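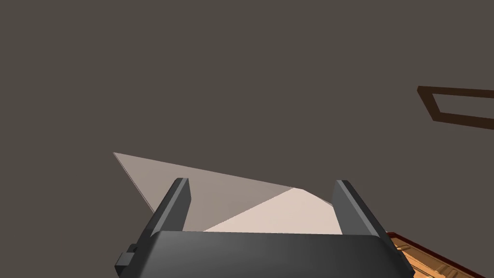 二月的提灯夜,我终于走完了全程

分享 262 · 评论 40

搬到 Pillotberg 以后,每年二月我都会错过提灯夜。第一年发烧,第二年在外地,去年更可惜,傍晚出门买盐,回来发现队伍已经过了桥,只剩一条街的蜡油味。今年我提前一个星期就把晚上空出来了,灯也是自己糊的,糊得很丑,可是亮!

先说说这个节是怎么回事。老一辈的说法是,从前 Ernura 河一到冬天就封冻,磨坊停工,山下的人要等河开了才有新面粉。谁家先听见冰裂的声音,就提着灯出来挨户敲门,大家跟着他一路走到磨坊去。后来磨坊关了,河也很少冻得那么结实,灯却一直提到今天。我特别喜欢这一点,一件事原来的用处没有了,可大家还是愿意在冷风里走上一个多钟头。

关于路线,镇上的人能吵一晚上。现在走的是新路线,从教堂后面的坡道下来,穿过集市街,过桥,沿河到旧磨坊。可是 Skerkthorpe 那边的人坚持说,真正的提灯队是从他们村出发的,Pillotberg 不过是半路上加进来的。为这个我专门去翻了镇图书室的旧剪报,Sanaa Ezzat 帮我搬下来两个纸箱,里面有节目单、账本,还有一张手画的路线图,起点处正好被茶渍盖住了。我们俩对着那块茶渍笑了好半天。账本倒是很清楚,有一年买了 80 支蜡烛,还付了一笔鼓手的鞋钱。鼓手的鞋钱!我到现在还在想那是双什么样的鞋。
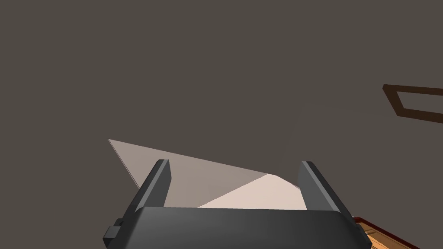

旧磨坊的门口是整条路线里我最盼着看到的地方。老照片里那道门楣还在,挂满了灯,现在门板和门楣都拆了,只剩左右两根石柱,队伍得从中间穿过去才算到了。到跟前一看,跟图里那对深灰色的夹指真像,一边一根,矮矮地竖着,左边那根也是稍稍往右歪。按规矩,走过去的时候要伸手碰一下左边的柱子,碰的人多了,齐腰高的那一块摸上去滑溜溜的。我碰了两次,第二次是替我妈碰的,她在电话里听我讲了好几年提灯夜,比我还熟。

再回头讲讲傍晚。五点多天就暗下来了,集市街两边的铺子都关了大灯,只在窗台上留一点亮。Quách 面包铺照例在门口支起长桌卖热汤和芝麻圆饼,那种饼以前只在提灯夜做,后来大家实在爱吃,平时偶尔也有了。Mỹ Hà 在桌子后面忙得头都抬不起来,看见我的灯,喊了一句“你那个是鱼还是鞋?”。是鸟。我做的是一只鸟。她还是多给了我一块饼。

队伍比我想的长得多。据敲锣的那位大叔说,今年来了超过 700 人,我没有办法核实,只知道我站在桥中间的时候,往前看不到头,往后也看不到尾,河面上全是晃来晃去的光点。小孩子走在前面,按老规矩谁也不许超过他们,所以整支队伍就是五岁小孩的速度,走走停停,有人蹲下来系鞋带,后面一大串人就跟着站住,正好聊天。我前面是一家三代,奶奶提的灯是铁皮的,她说小时候全镇都用这种,纸的根本经不起河边的风。事实证明她说得对,我的鸟过桥以后就只剩一个翅膀了。

到了磨坊就唱歌。歌只有四句,第三句每家唱的都不一样,唱到那里会乱成一团,然后第四句又齐了,大家声音特别大,好像在庆祝总算又对上了。我问了旁边好几个人第三句到底是什么,得到好几个答案,全都非常肯定。Sanaa 说剪报里印过一次歌词,偏偏第三句的位置是个折痕。(跟那块茶渍简直是一伙的。)

唱完以后灯不能马上灭,要一直提回家,放在门口让它自己烧完。我回去走的是河边小路,风很大,手冻得没什么知觉,心里高兴得不得了。隔壁那栋楼的台阶上已经摆了一排灯,高高低低的,有一盏是用果酱瓶做的,我打算明年抄这个主意。

给明年想去的朋友留几句话:鞋要穿防滑的,河边那段石板路结霜以后很难走。灯最好带把手,别像我一样用绳子拎着。汤要在出发前喝,回来的时候肯定卖光了。如果你是从 Skerkthorpe 过来的,请千万告诉我你们家第三句怎么唱,我正在收集,目前本子上已经写了半页。

另外,谁家里有磨坊门楣还在时候的照片,也请留言给我。我和 Sanaa 想弄明白那上面刻的究竟是麦穗还是羽毛,剪报上的网点太粗了,放大以后什么都像。下个月图书室还有一箱没拆的东西,我已经跟她约好一起去看。

40 条评论 · 写评论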